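Site Visit: Rellum Tube and Core, Clovach Works

The Clovach works takes in kraft board on reels and sends out finished tubes, cores and narrow rods. Our visit in September covered the winding hall, the cutting line and the storage area, in that order. Ear protection was issued at the gate and was needed in the first hall only.

Winding is done on spiral machines supplied by Panagiotou. Paper plies are fed at an angle onto a fixed steel mandrel, glued on the way in, and pulled along by a belt. The number of plies sets the wall thickness. A shipping core may take 13 plies, while the narrow products take far fewer and run at higher speed. Belt tension is set by hand at the start of each order and checked again after the first cut pieces come off.

The cutting line was running a short order when we arrived. Parent tubes are cut down with rotary blades, which leave a cleaner end than the older saws and almost no dust. Two lengths were in production, 138 mm and 219 mm. End squareness is checked with a gauge block. Pieces that rock on the block go back to the pulper, along with trim from the reels.

Moisture takes up more of the staff's attention than we expected. Tubes come off the winder damp from the adhesive and shrink slightly as they dry, so the final cut is made after conditioning. The drying room is held at 21 degrees Celsius with constant air movement. Stock for export is held longer, and each pallet is labeled with the hour it went in. We asked about forced drying with heaters. It was tried at the sister plant in Asitz and dropped after the walls of the thinner tubes began to warp.

Storage is on metal shelving, with heavy cores at floor level and light goods above. Narrow stock is handled upright where possible. Laid flat in a deep pile, the bottom layer goes oval, and an oval tube will jam a customer's filling machine.
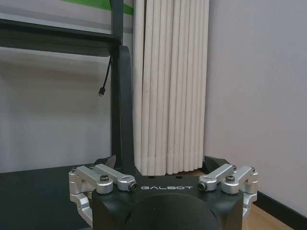 Ends are the other weak point. A crushed rim cannot be recovered except by recutting, and a piece already at finished length has no margin for that. Cartons are therefore packed full, with a board pad at top and bottom, and part cartons are made up with scrap tube.

The tour ended at the test bench, where samples are pressed flat between two plates and the load at failure is recorded. Results are kept by reel number. Visits run in the morning only and must be booked through the works office. Closed shoes are required, and the upper gallery is reached by stairs.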